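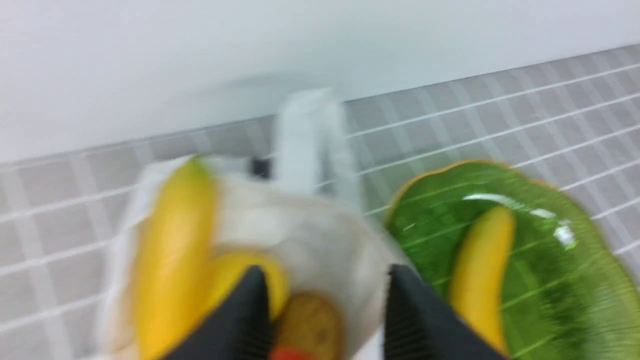
*Fig. 1. Tiled counter with gray tile and white grout.*

**Building Operations Meeting, Jukari Block: Minutes (May)**

Start: 4:10 p.m. Quorum met. Minutes of the previous meeting approved with one correction: the riser valve in item 2 is on the return side.

**1. Water use**

Main meter reading for the period: 3,944 gallons above the same period last year. Night flow does not drop to zero between 2 and 4 a.m. The irrigation line was isolated for a week with no change in night flow, so the loss is inside the building or on the service line upstream of the irrigation tee.

- Clonotel submeters to be read at midnight and at 5 a.m. on two consecutive nights.
- Toilet flappers to be dye tested in all 27 units. Entry notices go out under the usual terms.
- Leak survey of the service line deferred until submeter data is in.

**2. Kitchen surfaces**

Discussion of the grout standard for unit turnovers. The current text says "clean and sound" and gives no test. Proposed wording: joints free of cracks and voids, no missing grout, sealant continuous where tile meets wall. Agreed. Color matching of spot repairs stays optional. Epoxy grout was raised again and not adopted on grounds of cost.

**3. Boiler contract**

Three bids received. Rovow is lowest on the annual fee but excludes burner parts. Mohammadi includes parts and one emergency call. The third bid arrived without proof of insurance and was set aside. Members asked for both remaining bids on the same basis, parts included, before any vote. Carried over.

**4. Stairwell lighting**

East stair timer runs short of the time needed to reach the top landing. Reset to 3 minutes. West stair unchanged. Two emergency fixtures failed the monthly test; batteries on order.

**5. Other business**

Bike room key log is missing entries for most of last month. The log sheet moves to the inside of the door. Request for a second recycling pickup tabled.

**Open actions**

- Submeter readings: before next meeting
- Revised turnover text: circulate with these minutes
- Revised boiler bids: request sent by end of May

Adjourned 5:25 p.m.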